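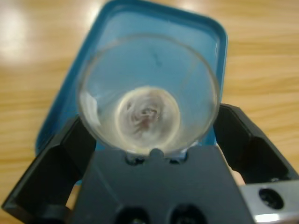

A clear plastic cup seen from above, with some residue at the bottom.

Carnik Capsule Coffee Machine, White - Review
Posted 25 May 2018

I bought the Carnik in March to replace a drip coffee maker with a cracked pot. It makes one cup at a time from a capsule, and it has been used every day since then, mostly in the morning and again after lunch. I paid full price for it at the Imside store. Nobody sent it to me for review.

Setup took a few minutes. You rinse the tank, fill it, put an empty mug under the spout and run plain water through the machine. The booklet says to do this 2 times. I did it a third time, as the water still had a slight plastic taste. After that the taste was gone and it hasn't come back.

There are two buttons, one for a short cup and one for a long cup. Both can be reset to a different amount by holding the button down until the mug is as full as you want. The long cup was set too long when the machine arrived, and the coffee came out thin. I reset it to 6 ounces and left it there. The short cup was fine and I haven't touched it.

Warm-up takes 25 seconds from cold by my kitchen timer. The light blinks while it heats and stays on when it is ready. You can press a button during the blinking and it will start on its own when it gets there, though the booklet does not mention this.

The coffee is good for a capsule machine. It is hot enough to drink black, and hot enough to take a splash of milk without going lukewarm. The top has a layer of foam that lasts about as long as it takes to carry the mug to the table. If you are used to coffee from a real espresso machine you will find the short cup a little flat. If you are used to drip coffee you will probably like the long cup better than what you had.

Noise is the weak point. The pump is loud for the whole time it runs, and on a hollow countertop it is louder. I put a folded dish towel under mine for a week and that helped some, but the towel got stained and I took it out. It is now on a solid table and the rattle is gone. The pump sound itself is the same as ever.
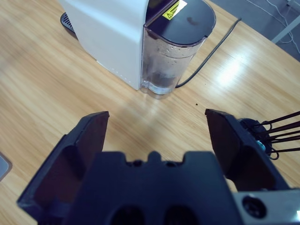 Will it take capsules from other companies?

Most small capsules of the common size fit, but not all of them work equally well. I have used the Fragkou dark roast and the Stikar house blend. The Fragkou capsules go in easily and drop out cleanly. The Stikar ones have a softer rim, and every so often one sticks and has to be pushed down with a spoon handle before the next one will go in. The coffee from both is fine.

Cost per cup depends on where you buy. I get the Stikar capsules in a box of 256, which sounds like a lot, but two people drinking coffee every day get through it sooner than you'd think. The box is large, so measure the shelf before ordering. Smaller sleeves cost more per capsule and are easier to store.

Cleaning is simple. The tank lifts off and I wash it in the sink with dish soap. The booklet says not to put it in the dishwasher and I have followed that. The drip tray needs emptying more often than I expected, and if you forget, it will spill when you pull it out. The used capsule bin is behind it and should be emptied at the same time. Leave it too long and the capsules on the bottom grow mold.

The descale light came on once, in the second month. We have hard water. Descaling means filling the tank with the solution, holding both buttons together, and standing there to swap out the bowl when it fills up. Set aside half an hour. The Carnik solution is expensive for what it is, and the booklet warns against vinegar, so I bought it anyway.

The cord is short. Mine did not reach the outlet from where I wanted the machine, and I don't like running a heating appliance off an extension cord, so the toaster had to move instead.

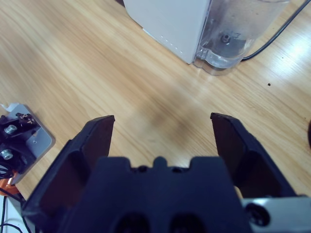

The toaster is fine in its new place, but I would have liked another foot of cord. The cord also comes out at the back without any groove to hold it, so the machine can't be pushed flat against the wall.

One other complaint. The lever that closes the lid has to go all the way down, and it is stiff. My mother has arthritis in her hands and can't manage it with one hand. She can do it with two. If that matters in your house, try it in the store first.

I would buy it again at the same price, and I'd get the smaller capsule box the first time, until I knew which roast I liked. I took off one star for the noise and half a star for the cord.

Rating: 3.5 out of 5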